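Home | Syllabus | Notes | Problem Sets | Staff

Unit 8: Learning two-handed tasks from demonstrations

These notes go with the Lusinstead reading. The question for this unit is how much a policy gains from a view at the gripper when two arms work on thin, flat things such as cards. A fixed view covers both arms but shows little of what happens at the fingertips.

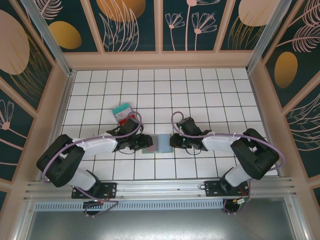 Fig. 1. Two-arm cell, fixed view, with two cards between the grippers.

The policy was trained on 300 demonstrations. A trial counts as a success only if the card ends up fully inside its pocket. With the fixed view alone, 46 of 100 trials succeeded. With wrist views added, the count was 75.

Wrist views have their own problems. They blur when the arm moves, and small print is lost. The fingers also take up a good part of the picture.

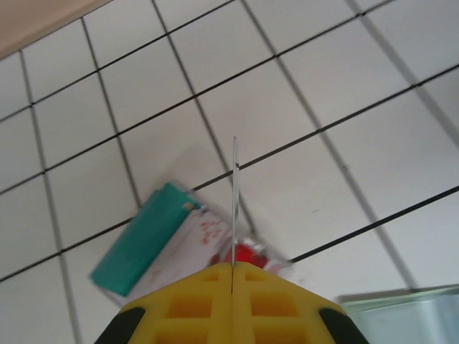

Silvia Mikuš objected to dropping blurred images before training, on the grounds that the policy will meet the same blur when it runs. Keep them in for Problem 2.

The second result is about holding. Soft plastic bends when it is gripped, so a grasp planned from the rigid shape can be off by the time the other hand moves in. The Eichhorn baseline plans once — the learned policy updates at every step.
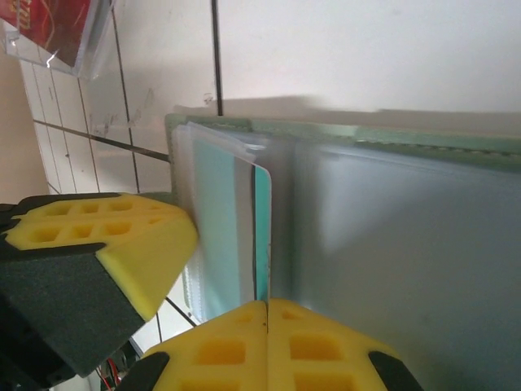
One student asked whether a force sensor would do the same job for less computing. The reading does not test this. Compare Section 4 of the Nurton paper before you answer Problem 3.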